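From: Hayley Wainwright
To: mantel-clocks list
Subject: Re: Oil, grease and the strike train on the Ellero

Kyung-hwa,

I'll answer the lubrication question below your text and then get to the strike problem, which I think is separate.
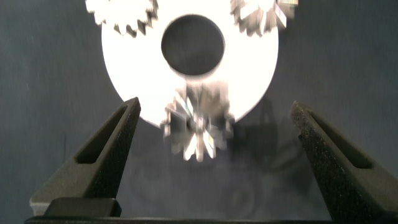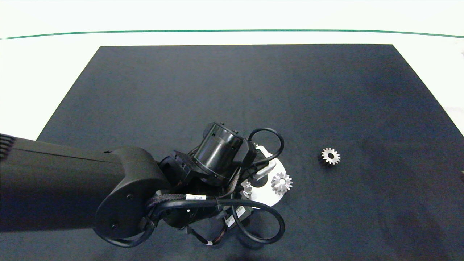
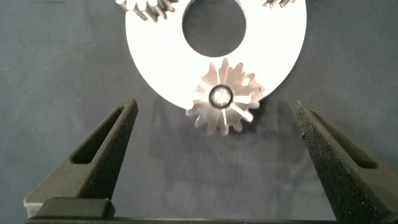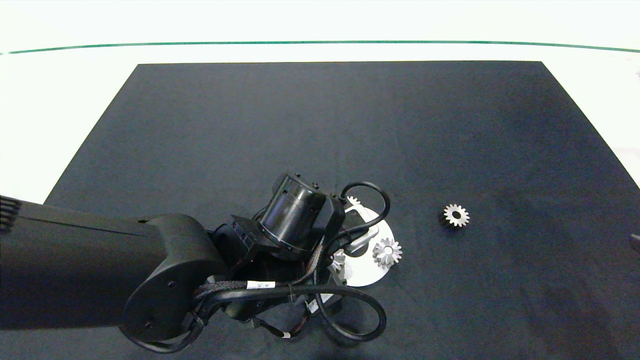 You wrote:

> I have the Ellero mantel clock apart for the second time since
> March. Time side runs well, loses very little over the week.
> Strike side does the hours correctly for two or three days and
> then stops partway through a long count, usually ten or eleven.
> If I touch the fly it finishes the count and carries on as if
> nothing had happened.
>
> I cleaned everything in Clivex at the dilution on the can, rinsed,
> dried it in a warm oven and oiled all the pivots with Stollonex.
> I also put a little Stollonex on the leaves of the pinions, as the
> man I bought it from said he always did. Neville told me off list
> that this was a mistake. Is it? And should I be using grease on
> the mainsprings or the same oil?
>
> The mainspring on the strike side looks original. I did not take
> it out of the barrel either time.
>
> Kyung-hwa Myung

Neville is right about the pinions. Leave them dry, and the wheel teeth too. Oil on the leaves picks up dust, the dust stays there, and what you have after a year or two is a grinding paste. It will run fine for a while, so people who do it get the idea that it does no harm. Take the wheels out again, clean the leaves with pegwood and put the train back dry. The only places in the strike train that want oil are the pivots, the pins on the pin wheel where they lift the hammer tail, and a trace on the rack tail where it drops on the snail. On the time side add the pallet faces.

How much oil is the other question that comes up every few months. The sink should be a bit over half full, and no more. If it is full to the brim, the oil will find its way down the plate and take the rest with it, and the pivot ends up drier than if you had put on less. I use a wire oiler with a flattened tip and do the back plate first.

Clivex is all right for this kind of movement. I would rinse twice, though, and I don't like the oven. Mine runs hotter than the dial says and I cooked the lacquer off a pair of plates in it. A hair dryer and an hour on a towel is enough.

Now the strike. A train that stalls on the long counts and restarts when you touch the fly is short of power, or is losing power somewhere. With a bent tooth or a bad mesh I would expect it to stop more or less anywhere, and to come back to the same place. Yours gets through the short hours, which doesn't prove anything, but together with the two or three days of good running it makes me look at the spring first.

You say you have not had it out of the barrel. I would do that before anything else. Old grease in there goes like varnish and the coils stick to each other and let go in jumps. You get a strong pull when fully wound, then a dead stretch, then it comes back. Use a proper winder. Please don't pull it out by hand, even if somebody on here says they have done it for years. Sandra Fothergill has a winder she lends out for the cost of postage, or did last time I asked.

When the spring is out, wipe it down, look for cracks at the hole end, and lay it on the bench. If it doesn't open out to a good deal wider than the barrel, it is set and wants replacing. For the new one, measure the height, thickness and barrel diameter and go by those. The length I can give you from my notes: the Ellero strike spring I fitted last was 900 mm, and the time side was 800 mm. These were from a movement with 523 stamped on the back plate under the gong post. Check yours for the same stamp. The other version has a deeper barrel and I have never had one to measure.

On oil or grease: for the mainsprings use grease, thinly, wiped on with a rag as the spring goes back in. Stollonex is a pivot oil and is too light for the job. It will creep out from between the coils by summer. If you have nothing else, a heavy oil will do, but don't leave it dry.

Three smaller things to look at while it is apart:

The fly. It should slip on its arbor with light pressure, and the friction spring behind it should be clean. A fly that has been oiled gums up and drags. If you put Stollonex on it, take it off again.

The fly arbor pivots. They are thin and turn faster than anything else in the clock, so they wear first. Look at them with a loupe. If there is a groove, polish it out and check the hole. Rin Sekiguchi posted a good account of bushing the fly arbor on one of these, in the archive as message 52 of the "Ellero notes" thread. I followed it and had no trouble, apart from needing a smaller broach than the one listed.

The hammer. On the Ellero it is often set so that it lifts too early, before the train has got up to speed. After the warning run, the hammer tail should be clear of the pins with a small gap. If it is resting on a pin, the train has to start from a standstill and lift the hammer at the same time. Move the pin wheel round a tooth or two relative to its neighbor and try again. This is fiddly with the plates half open and I usually need three goes at it.

I would not adjust the hammer spring to make it strike more easily, at least until you have done the mainspring. It hides the fault and then you have a weak strike as well.

The spring order from Wainwright (my cousin's shop, so take that as you like) takes two weeks at the moment. He will cut to length if you give him the barrel size.

Let us know what the spring looks like when you get it out, and whether there's a number on the back plate – I would like to fill in the other column in my notes.

Hayley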